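4. Intermittent Loss of Signal at the Wrist

4.1 Background

The picking cell in the Ghanem lab was set up in the spring term to move small parts between floor level and a steel shelving unit. Our task was to run the cell for 4000 full cycles and report wear on the joints. The run was stopped at cycle 2790, when the arm failed to stop on command after losing its wrist signal. This section covers the fault, the search for its cause and the changes made afterward. The wear data are in Section 5 and stop at the same cycle.

One cycle has two poses that matter for the fault. In the low pose, the wrist is folded close to the forearm and the end effector works near the floor. In the high pose, the forearm is raised and the end effector reaches in under a shelf beam. The wrist turns through most of its range between the two, and does so twice per cycle.

4.2 Description of the fault

The wrist harness carries power, the end effector bus and the wrist camera signal. It was bought from Cesham as a ready-made assembly and runs outside the arm from the elbow to the wrist. The Arkero controller reads the end effector state over this bus and logs an error when a reply is late.

Late replies first appeared in the log in the second week. They were short, and the controller cleared them without a stop, so they were not reviewed at the time. Over the following week they became more frequent. At cycle 2790 the bus dropped out while the arm was moving from the high pose to the low pose. The cell program was waiting for a "fingers open" message before checking the stop request, and the message never came. The stop button on the operator panel was pressed and the arm went on to the end of its path before it halted. The hard-wired emergency stop was not pressed, as the arm had already come to rest by the time Raed reached it. Nothing was hit and no one was inside the marked area.

Two separate faults are therefore reported:

Fault A: the bus signal was lost during wrist motion.
Fault B: the program did not act on a stop request while waiting for the end effector.

Fault B is the more serious of the two. Fault A would have been a nuisance without it.

4.3 Method

The log was searched for late replies, and each one was matched with the joint angles recorded at the same moment. The arm was then run at reduced speed with the end effector empty, one joint at a time, while the bus was watched on a scope. The fingers were commanded open at the start of each pass so that finger position would not be a variable. Wrist camera views were saved at both ends of the range to see how close the cable came to the arm link and how much room was left near the shelving.

The harness was then removed and tested on the bench. A meter was clipped across each conductor and the harness was bent by hand at points marked with tape, starting at the wrist connector.

All tests near the arm were done with two people present. Jad Geagea held the emergency stop and Raed Hourani ran the program. The person holding the stop had no other job during the test.

4.4 Results
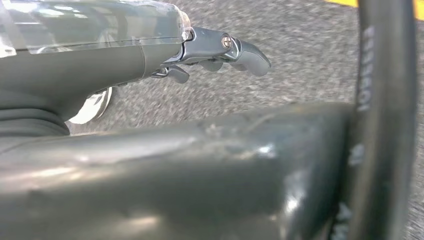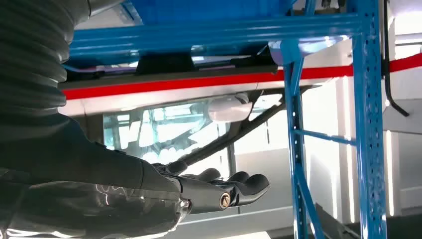
Figures 4.1 and 4.2. Wrist camera views with the end effector open: over the floor, with the cable close to the lens (first), and at the blue shelving unit (second).

The log search gave a clear result for Fault A. Nearly all of the late replies fell in the part of the path where the wrist was folding toward the low pose. Very few were logged with the wrist straight, and none while the arm was standing still. Reducing the speed lowered the number of errors per cycle but did not remove them.

On the bench, one bus conductor went open when the harness was bent 12 mm behind the wrist connector. It closed again when the bend was released. Bends farther back had no effect. The jacket was cut open at that point, and several strands of the conductor were found to be broken. The outer jacket had no visible damage, so our weekly visual check would not have found the fault at any stage.

The cause was the clamp position. The first clamp had been placed too close to the connector, leaving a short free length that took the whole bend each time the wrist folded. The Zillov arm manual asks for a longer loop at this joint. We had shortened the loop in week one to keep it from touching the shelf upright in the high pose. That change was made by us and was not written down until the fault was being traced.

Fault B was reproduced on the first attempt by unplugging the bus with the arm at low speed. The wait command in our program had no time limit and blocked the loop that checked the panel button. It had been copied from an earlier bench program in which the arm did not move.

4.5 Changes made

The harness was replaced. The first clamp was moved back along the forearm and the loop was restored to the length given in the manual. To keep the loop clear of the shelving, the approach path for the high pose was changed so that the wrist rolls before the arm moves in under the beam. This adds a short delay to each cycle – acceptable for a wear test, though it would matter in a production cell.

The wait command now has a limit of 40 ms. When the limit is passed, the arm is brought to a controlled stop and the program must be restarted by hand. The check of the panel button was moved to its own task, which runs whatever the rest of the program is doing. The panel button was also relabeled "Pause", because it acts through software and should not be taken for a safety device. The emergency stop circuit was tested and left as it was.

Late replies are now plotted at the end of each day of running. Any rise between two days is treated as a reason to check the harness with a meter.

4.6 Remaining issues

The new loop has not been run for long enough to show whether the conductor will last the full test. Another 1210 cycles would be needed to complete the original plan, and a harness fitted at cycle 2790 would see only those, so finishing the plan would not prove much about its life. We suggest a separate bend test on a spare harness, off the arm, over the full 4000 cycles.

The wrist camera shares the harness with the bus. If both are lost together, the operator has no view from the wrist at the moment it is most needed. A fixed camera on the cell wall was discussed in August but has not been installed.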